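## Do speed limits for a shared bench cell apply per arm or per cell?

**Boonmee Phuthong**

We run a two-arm cell on a table against a wall. No fence, area scanner on the open side. Work is light handling: bags, fruit, small kitchen items. Both arms share one controller and one stop circuit. The cell has 1364 hours on it with one contact event, a touch on a sleeve with no injury.

Our internal rule sheet came over from the Jiden line, where every cell has a single arm. It says reduced speed when a person is within reach, full stop on contact, manual restart. It does not say whether "reach" means the reach of the arm doing the task or the combined reach of both. At present the idle arm is parked raised with the gripper open, and the operator treats it as not in use. I want to rewrite the sheet before the April audit and would like to know how others word this. Also interested in rules for soft or wet items, as ours has none.

**Živko Nikolaidis**

Per cell. If both arms are powered, both are in use for the purpose of the rule. A parked arm with drives on can move on a bad command, a wrong program call or a recovery routine. Our wording:

> The hazard zone is the union of the reach of all arms with drives enabled, including tooling and the longest permitted workpiece.

The last part is the one people leave out. A gripper holding a bag or a length of cord has a larger envelope than the same gripper empty, and the hanging end does not follow the programmed path. We add the full free length of the item on all sides. For rigid parts we add the part length only.

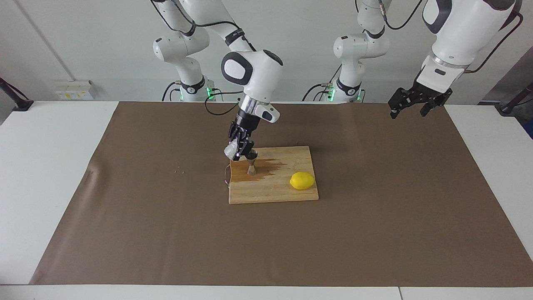

Does the idle arm need its own risk assessment if it never moves during the task?

It needs its own lines in the cell assessment, though a separate document is not required. List the parked pose, what holds it there (brakes, drive torque or both), what happens on power loss, and the pinch points between the two arms and between each arm and the wall. If the arm is parked by drive torque alone, write down how far it drops when power is cut.

For liquids, we have three rules on the sheet:

- No open liquid above an unsealed joint or connector. Check the protection rating of the gripper separately from the arm, as it is often lower.
- Wood, paper and card surfaces that have taken up liquid are replaced or dried before the next run. Grip and camera settings made on a dry surface are not valid on a wet one.
- Cables on the outside of an arm are inspected at every shift change if the task involves food acids or cleaning agents.

We inspect the full cable run every 90 days in addition to that.

**Markos Mitsotakis-Vlachou**

just put a fence around it. we had a Clunix cell with two arms and the scanner tripped all day long, somebody finally set the zone too small so it would stop tripping. fence with a switch on the door, done. nobody argues about reach

**Siyabonga Maluleke**

A fence is valid but changes the task if the operator loads by hand, so I would not start there.

I agree with the per-cell answer. Two additions.

First, separation distance has to use the measured stopping time of the slower arm, with the real gripper and payload fitted. The figure in the manual is for stated test conditions and yours will differ. Measure at full extension and at maximum permitted speed, repeat 7 times, use the worst value. Do it again after any tooling change.

Second, a green light on an arm base should not be written into the rule sheet as meaning "safe to enter". Depending on the maker it may mean powered, ready, or running without fault. Our old sheet, number 3832, had that mistake in it. The replacement says entry is allowed only after a stop has been requested and confirmed on the pendant.

On restart: keep it manual, and put the button where the whole table can be seen and where it cannot be reached from inside the zone.

**Boonmee Phuthong**

Thanks. I will use the union wording and add the free length. Drives hold the parked arm here, with brakes on power loss; drop has not been measured yet.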